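FOR IMMEDIATE RELEASE
Sep 9, 2019

Plustness opens its second game room, and yes, there will be snacks

Hi, I'm Gareth Horrocks, and I get to write the press releases at Plustness because I'm the one who never stops talking about the place. We started as a puzzle and board game club in the back half of a bakery, and this fall we're opening a second room, upstairs from the Stonetti coffee shop. I'm so excited I've already moved the chairs twice.

The new room seats 35 people (the old one was comfortable for maybe half that, and only if you all liked each other). It has big tables, decent lamps and a wall of shelves that Charvát, our favorite local joinery, built over the summer. We've been playing test nights up there since June, and the sound is so much better! You can hear your own partner bid.
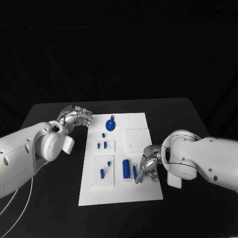
A white board on a dark tabletop.

Doors open at 4 in the afternoon on weekdays and we'll stay open until the last game wraps up, within reason. A drop-in visit is free for the first month. After that, membership is $50 for the season, which covers both rooms, the lending library and coffee refills from downstairs. Kids under 12 come in free with a grown-up, and they're welcome at every table except the late-night strategy one, where the language gets a little salty.

We're also launching the Ultirel Evenings, a monthly meetup for people who make their own games. Bring a prototype, even if it's scribbled on cereal boxes, and strangers will play it and tell you kindly what's confusing. I brought mine to the trial run, a farming game with far too many goats, and I went home with two pages of notes and a much shorter rule book.
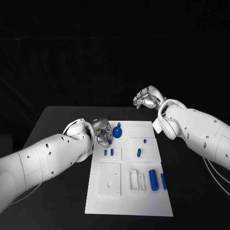 Spare parts are the thing designers ask me for most, so we're setting up a swap drawer in the new room. Take what you need and leave what you don't. Dice, tokens and blank cards are all good, and so are pegs, like the small blue one standing on the white board, or any other blue and white parts you'd be willing to give up. Please bag small stuff before you drop it off, and write on the bag what game it came from if you remember.

If you'd like to visit before opening week, host a table or write about us, stop by the coffee counter and ask for Gareth. I'm usually upstairs, and I'm always happy to teach you something.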